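09/02/2021
Stestton sim cell, notes on the weighing task

Went back over the Foltden labelling rules before the batch goes out. Target is 4,000 episodes, 1,823 logged so far. Main gap is what counts as "placed" when the cup ends up on its side.

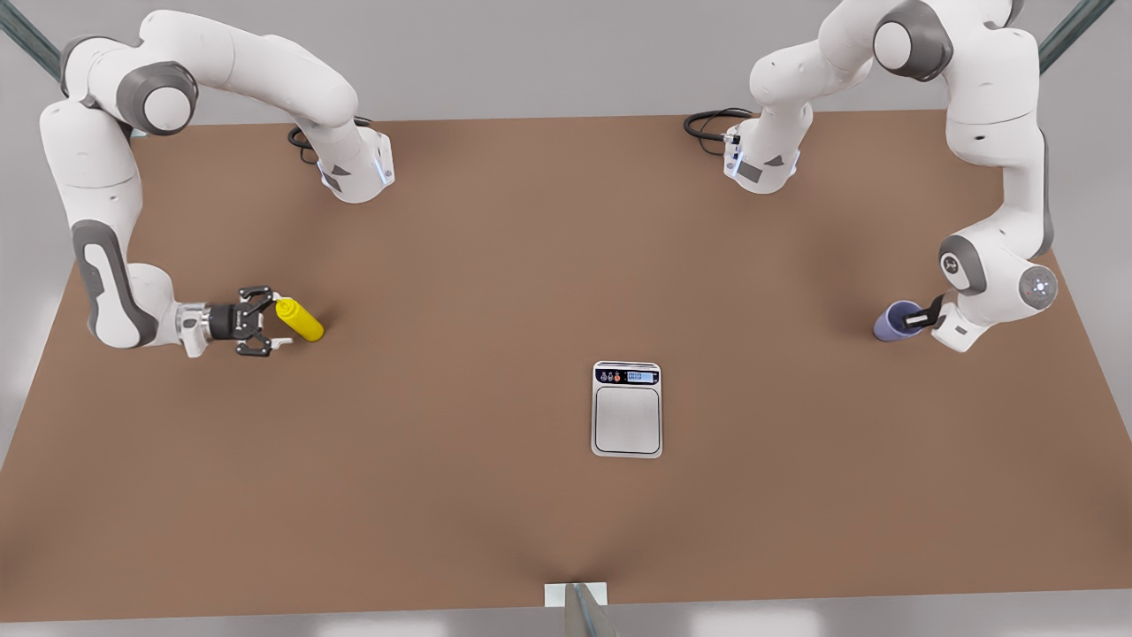 Proposed wording: an object is placed when it rests on the platform and both fingers are clear of it. Orientation gets its own field - don't fold it into pass/fail. Left and right are always the robot's, never the viewer's. Hesau labels still mix these up and will need a relabel.

Scale readout is not to be used as evidence of contact. Judge from pose and the wrist view only. Pull 200 episodes for a second labeller and compare.

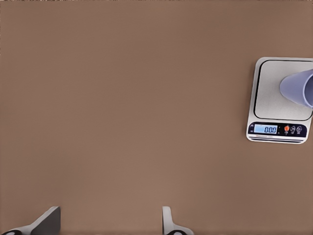

Cup on its side on the platform, fingers open, display at 0.00.

To do: add the readout rule to section 2, ask Papadopoulos if the display can be driven from the sim.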